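Plelton High School Robotics Club
Progress report to the Skamano Community Fund
Period covered: October to the end of the semester

1. Status

The arm project is on schedule except for the slot task, which started two weeks later than planned. The club meets twice a week in room 208, from 3:30 to 5:30 p.m. Membership is at 20 students, up from 14 in the spring.

2. Spending

Of the $2000 awarded, we have spent $1,340. The largest purchase was the wrist camera and its mount. A further $200 went to wood, glue and sandpaper for the test pieces. The rest went to spare servos, cables and a second power supply. We expect to spend what is left on entry fees and travel to the Hener regional meet.

3. Work completed

The students finished the arm's control program in October and rewrote the part that closes the fingers, which had been too fast. The older members wrote a short guide so that new members can start the arm and shut it down without help.

The wood shop class cut the test pieces to our drawings. The first batch had slots that were too narrow for the tabs and was sent back. The second batch fits.

Practice runs are recorded from the wrist camera and logged by run number. Students review them at the next meeting and mark where the approach to the slot went off line. We have logged 208 runs so far. Most of the failed ones come from the arm arriving at the wrong angle, and a smaller group from poor light on the work.

4. Work under way

The current task is to bring the closed fingers to a set point on the top of the piece, next to the slot, before any part is picked up. 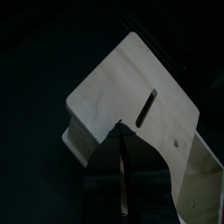 Wrist camera view: gripper tip against the top face, just below and to the left of the slot.

The background is very dark in this view, and the students want a second lamp before they change any more code. We have asked the school for one.

5. Next period

- Repeat the approach task with the piece turned to new angles
- Begin inserting tabs
- Send in the Hener entry form
- Order one spare set of fingers

Submitted by the club adviser

Comments (3)

quansah_parent: Is the guide for new members posted anywhere? My daughter joins in the spring.

millroad: We had the same trouble with light last year. A cheap clamp lamp off to one side helped a lot.

Plelton Robotics: Guide will go on the club page next week. Thanks for the lamp tip.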